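4.3 “发白”与“发灰”:受访者如何谈论黑色衣物的旧

前一节交代了问卷的发放和回收,这一节想慢一点,谈谈我们在整理开放题时遇到的一个词汇上的麻烦。问卷最后一题请受访者用自己的话写下“一件黑衣服是怎么变旧的”,原本只打算当作补充材料,没有想到回收的711份答卷里,这一题写得最长,也最有意思。有的人写满了空白处,又翻到背面接着写,从大学时买的一条裤子一直写到孩子的校服。我们读得很愉快,编码的时候却着实吃了些苦头。

麻烦首先出在“发白”和“发灰”这两个说法上。按照常识,白比灰更浅,那么说衣服“发白”的人,看到的褪色应当比说“发灰”的人更严重。我们最初的编码表就是照这个想法排的,从“还黑”“不太黑”“发灰”“发白”到“没法穿”,一共5级,看上去很整齐。可是在乌尔基耶(Urkier)做完入户访谈之后,这个排法就站不住了。当地不少年长的受访者用“发白”专指局部,袖口、领边、膝盖、裤缝,凡是经常摩擦的地方都可以“发白”,哪怕整件衣服依然很黑;“发灰”则留给整件衣服,说的是一种均匀的、怎么洗也洗不回来的旧。一位受访者解释得很清楚:“白是磨出来的,灰是洗出来的。”这句话后来被我们抄在编码手册的扉页上,也确实帮了大忙。

这样一来,两个词之间的差别主要落在范围和成因上,深浅反倒居于其次。我们据此把原来的5级量表拆开,改为3个并列的维度:明度(衣物整体看上去有多黑)、分布(变化集中在局部还是遍及全身)、归因(受访者把变化归于穿、洗、晒或者存放中的哪一项)。改动之后,两名编码者又把全部答卷从头读了一遍。这项工作枯燥,也花了不少时间,但对后面的分析而言是值得的,许多原先归入“无法判定”的句子在新的框架里都有了位置。

还应当说明,受访者对洗涤用品的态度同这套词汇纠缠得很深。在63次入户访谈中,我们照例会请受访者把平时用的洗涤剂拿出来看看。提到特洛尔库斯(Trorkus)深色洗衣液的人,多半会顺带说一句“用了它就不发灰”,却很少有人说“不发白”;相反,习惯用洗衣粉的人常把“发白”归咎于没有漂净的粉末,这是“发白”的另外一种意思,我们在编码时另立了一项,记作“残留”。洗衣粉的残留究竟能不能在黑布上留下肉眼可见的痕迹,不在本文讨论之列,洛萨诺(Lozano)织物档案室里有几份旧的试洗记录谈到过这个问题,感兴趣的读者可以去查阅。我们关心的只是,人们在说同一个词的时候,心里想的往往是两件不同的事。

第二个麻烦同光线有关,也是我们事先估计不足的。黑色衣物的颜色极少在理想条件下被观看。人们是在阳台上收衣服的时候看,在衣柜前面看,在出门前楼道的灯下匆匆看一眼。受访者自己对此相当敏感,好几位都讲过类似的经历:在家里觉得两件黑衣服是一个颜色,走到街上才发现一件偏红、一件偏绿。九月的那一轮访谈安排在傍晚,室内光线偏暗,受访者给出的评价普遍比上午那一轮更“黑”,这使我们不得不在记录表中补上时间和照明两栏。早先几次访谈没有这两栏,相应的材料在下文只用于词汇分析,不进入明度的比较。

与光线相连的还有衣物的形态。平铺的布和团起来的布,在人眼里几乎是两种黑。
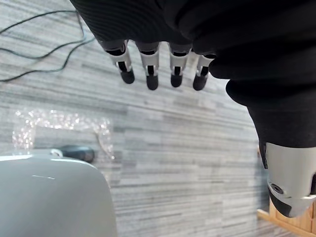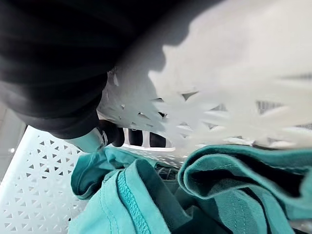 图3 黑色织物表面的褶皱

对明度的判断离不开参照,而受访者选取的参照常常就在同一件衣物上。他们会捏起一角,同旁边没有捏起的部分比,或者翻开衣领,拿里面比外面。这种做法自有它的道理,却也容易把形态的差别误认作颜色的差别。图3的后一幅里,黑色织物的柔软褶皱沿着弯曲的隆起处带着淡淡的灰色亮光,若单凭这几道亮处来评价,恐怕有人会写下“发灰”二字;而前一幅中的黑色织物上有细细的罗纹线条,纹理本身也会参与到观者对黑的判断里。因此我们在第二轮访谈中请受访者先把衣物摊平再作评价,之后再任由他们随意拿起来看,两次的说法分别记录。多数人的用词前后一致,不一致的时候,则往往是摊平时说“还黑”,拿起来以后改口说“有点灰”。

我们并不打算因此认定后一种说法是错觉。衣服毕竟是要穿在身上的,穿在身上就有褶,有褶就有明暗,受访者日常所说的“旧”,恐怕本来就包含了这一层。用比纳科(Binico)色卡在摊平的布面上读出来的数值固然稳定,便于在不同家庭之间作比较,可它回答的是布的问题,同人们每天早晨站在衣柜前面问自己的那个问题还隔着一段距离。下一节的统计以摊平状态下的评价为准,拿起后的评价列在附表中,读者若更看重后者,可以对照着看。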